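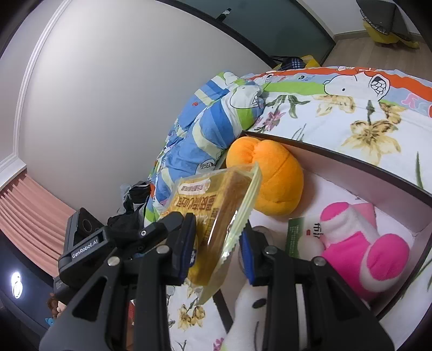

Figure 1. Wrapped sponge cake, lily comforter and plush toys in one of the bedrooms.

What Lives on the Bed: Bedding, Snacks and Soft Toys in Shared Student Housing

Lucie Grewal
Home and Interiors Project, Venckus College
Project tutor: Tamsin Pearce
Handed in 3rd August

1. How the project started

My first idea was to write about closets. I had a whole outline for it back in January, with a section on hangers that I was rather proud of, and Tamsin Pearce read it very kindly and then asked me where I had put my coat when I came in the night before. It was on my bed. So were my bag, a library book and half a packet of crackers (closed with a clothespin, at least). She suggested I might be looking at the wrong piece of furniture, and the closet outline went into a drawer.

The question I ended up with is a simple one. In a small bedroom the bed is the biggest flat surface there is, and people use it for a great many things besides sleeping. I wanted to know which things end up there, which ones their owners want there, and whether a bit of cheap storage within arm's reach would change anything.

2. Who took part

The rooms were all in student housing near the college, most of them in the Fistari building and the rest in the older houses on the other side of the park. I looked at 28 beds. Everybody had agreed beforehand and everybody had been asked not to tidy up for me, which I think most of them managed, although one girl did confess that she had hidden her laundry in the bathtub.

I made 2 visits to each room and wrote down anything on the bed that was not a mattress, a sheet, a cover or a pillow. Over the first visits that came to 112 things. Small items of the same kind in a heap went down as one entry, so a pile of clothes is one thing on my list, however tall the pile was.

3. What we found on the beds

Soft toys were the big surprise for me. Together with clothes and extra blankets they made up 64 of the 112 entries, and they were the things people felt most strongly about. I had expected a little embarrassment and got introductions instead. Several people told me the names of their toys before they told me their own!

The bed in Figure 1 is a good one to look at for this. The plush toys are down in the lower bedding area, past the edge of the bed frame: an orange one shaped like a bun or a peach, a pink and white one, and a white one with gray spots. A green card or package and a white round item with red Chinese characters are in there among them. The comforter is white with yellow and pink lilies, with cartoon characters along the striped border, and the blue, white and lime-green duvet is bunched up at the far left with cartoon faces of its own. I liked that bedding very much. It made me think that a lot of what I had been calling clutter is closer to decoration, and I went back and changed my form after that to give people a box for "I want it there."

Clothes were another matter. There is a pile of black clothing beside the duvet in the same picture, and piles like it turned up in room after room. When I asked about clothes on beds in general, the usual answer was that they were too clean for the hamper and too worn for the closet. I do this myself, so I have no right to be stern. A hook on the back of the door helped some people. A chair helped nobody, as a chair fills up in a day and then the bed is next.

Food came third. I expected crumbs and open bags, and there were some, but a lot of it was individually wrapped, like the sponge cake in the photograph with its clear packaging and serrated edge. People who like a snack in bed seem to know exactly what they are doing and choose accordingly. Rice crackers, wrapped cakes and dried fruit were popular. Toast was rare, and I was told firmly by one person that toast is for visitors' beds.

4. Trying out the storage

For the second part I lent out a shallow fabric caddy called the Wimutar, which hooks over the side of a bed and has a wide pocket and a narrow one. I also sewed a few of my own from an old Gandance curtain -- the seams are not something I would like examined too closely, but they held.

The caddies worked well for chargers, glasses, hand cream and wrapped snacks. They worked badly for soft toys. I had thought people might be glad of a pocket for them and not one person used it that way. The toys stayed on the beds and the pockets filled up with other things, mostly receipts.

They also got in the way when sheets were being changed, and on the beds with a raised edge the hooks slipped off. I would make the hooks deeper next time.

5. What I would do differently

I should have visited at different times of day. Nearly all my visits were in the afternoon, and a bed at breakfast time is probably another world altogether. I should also have looked harder at the furniture beside the beds. In Figure 1 there is a dark edge at the left with a glowing number-shaped light and a small brown teddy bear next to it, and I have almost nothing in my notes about surfaces like that, which is a pity when they do so much of the same job.

Tamsin has asked whether I might carry on with hooks in the fall. I have said yes, and the hanger section from my first outline may get its chance after all.

Thank you to everyone who let me in, and especially to the ones who made tea.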